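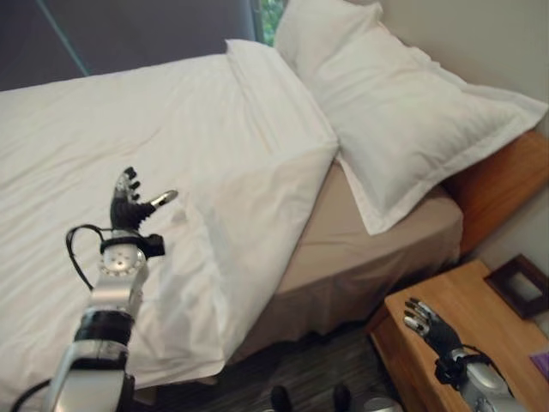

Nazareno Donati told his first class at Govodley that thread count was a number for people who didn't want to touch the cloth. He may have been overstating it. Still, a label that says 300 should make a student of hotel housekeeping ask what was counted. Some mills count every ply in a twisted yarn, so a plain sheet of 100 can be sold as 200.

Chapter 4
Buying Bed Linen

Suppliers' claims come up often in this chapter, and few of them are tested. The Zuccaro wash trial, described in Section 4.2, covered only 63 sheets.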